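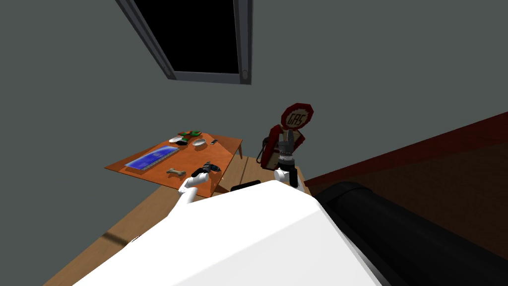 Page last updated: August

How to prepare for a patient transfer between hospitals

Families are often told only a few hours ahead that a relative will be moved by road or air. The steps below cover a planned, non-urgent transfer booked through Runura. If the patient gets worse while you are waiting, tell the ward nurse straight away and leave the paperwork for later.

Step 1. Confirm the booking
Ask the ward for the transfer number and the name of the receiving doctor. Write both down. Our desk can't discuss a booking without the transfer number.

Step 2. Get the clinical summary
The sending ward prints this. It should list current medicines with the time of the last dose, allergies, oxygen needs, any lines or drains, and recent test results. Scans are sent electronically, but check with the ward clerk that the receiving hospital has opened them. A disc is a good backup if the transfer is going to Salinas or Tranum.

Step 3. Tell us the patient's weight and height
We need the measured weight, in kilograms. The standard stretcher is rated to 200 kg, and a wider one has to be requested when you book. Mention any wheelchair or walking frame as well, as these may have to travel separately.

Step 4. Pack one soft bag
Hard suitcases don't fit under the stretcher. Pack:
glasses, hearing aids and dentures in labelled containers
a phone and charger
regular medicines in their original boxes
one change of loose clothes
Leave jewellery and cash with family.

Step 5. Decide who is travelling
One adult can usually ride along by road. On flights it depends on the load, and the flight nurse has the final say. Bring photo ID and have something to eat beforehand.

Step 6. Be ready at handover
The crew arrives up to 2 hours before departure to move the patient onto transport monitors and pumps. Visitors may be asked to wait outside while this is done.

After arrival, the receiving ward phones the listed contact. For questions about an invoice, ask for Despina Drakos in accounts. Changes to a booking go to Jinlong Qian at the transfer desk.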